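Start > Gallery > Tidying Thursday

Start Gallery Visits Notes Contact

Tidying Thursday at Drultlow

Welcome to the April page, put together by Ghazala Mughal. We gave the sitting corner at Drultlow a good going-over on Thursday, and I promised everyone at Zasterbridge a look at how we got on – so do put the kettle on first, as I do tend to ramble. 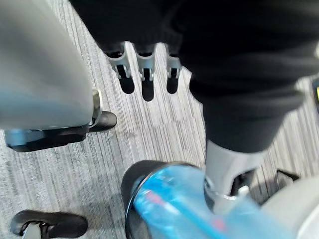

Black shoes down on the stripes.
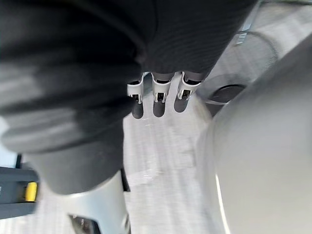 Plenty of light on the pale, speckly floor.

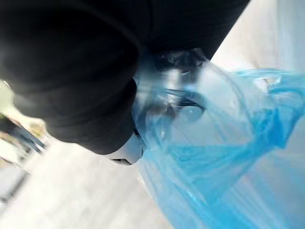 A blue bag, all creases and shine. 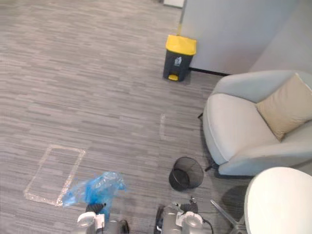 I have always believed that a room feels kinder when the rubbish has a proper home, and I'd happily spend 20 minutes on the bins before I so much as looked at a duster. The pedal bin with the bright yellow lid sits nicely against the grey wall panel, in the same corner as the armchair, and the little black mesh basket is handy for odds and ends. I'm still dithering over those faded tape marks on the carpet – they may come up with a bit of patience, and I'll have a go at them next time I'm over.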